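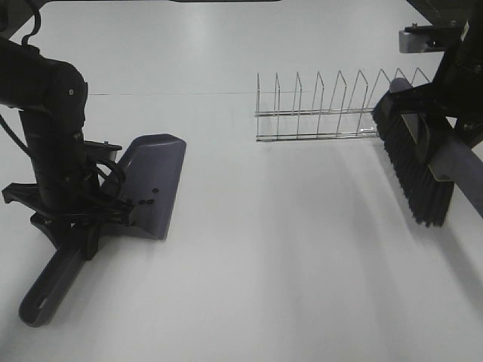 A wire dish rack on a white table, with a dark grey dustpan-shaped tool at the left.

Home | News | Opinion | Letters | Contact

The dish rack deserves its spot on the bench

By Estrella Aguirre
9 July 2024

Print this article | E-mail this article

Our dishwasher died in April and we have not replaced it. The quote for the repair was $159 before parts, and a new Kament that fits the gap costs $1317 with installation. I bought a wire rack instead, and after three months I think a lot of households with a dishwasher could manage without one.

There are two adults and a teenager in our place. Washing up after tea takes less time than the arguments we used to have over whose turn it was to unload. Plates go in the rack, glasses go upside down on a tea towel, and the pots get dried by hand and put away.

The usual complaint is that a rack makes a kitchen look untidy. A rack full of yesterday's plates does. An empty one is a bit of bent wire, and I would sooner look at that than at a cupboard door with a machine behind it that smells of old soup.

I prefer wire to plastic. Plastic racks trap water in the corners and go slimy, and the coloured ones stain. Wire can be rinsed under the tap. Check the spacing before you buy, though — our deep pasta bowls will not stand up in the first one I brought home, and it now holds saucepan lids in the laundry.

My other rule is to clean the bench under the rack when it is empty. Crumbs get under there and stay. I sweep them up dry with a dustpan and brush kept for the kitchen, then wipe. If you start with a wet cloth you only push them against the wall.

A dishwasher makes sense for a family of six, or for anyone whose hands can't take hot water. The rest of us could at least try a month at the sink before paying for the next one.

Comments (3)

Maarten Lambrechts: Try it with four kids and get back to me.

Fulgencio Zamudio: Agree on wire. Ours lives in the cupboard between meals.

Relu Bratu: What did you do with the gap where the dishwasher was? Ours has the recycling tub in it.

Print | E-mail | Back to Opinion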